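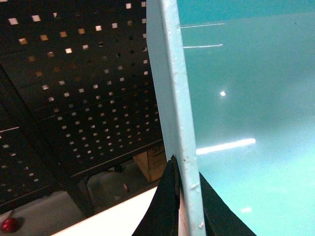 Small nicks and chips along the edge of a light blue board.

Touching up a chipped board edge

1. Wipe the edge with a damp cloth and leave it to dry.

2. Rub the chips lightly with fine sandpaper. Keep off the glossy face, as scratches show up badly under strip lights.

3. Press a little filler into the deeper dents with a fingertip. I use Pusum. Leave for 2 hours.

4. Sand level, then brush on matching matt paint. Akach 1141 was close enough for mine. Two thin coats will do.

5. Stand the board on its other edge overnight.

Arnulfo Escobar, October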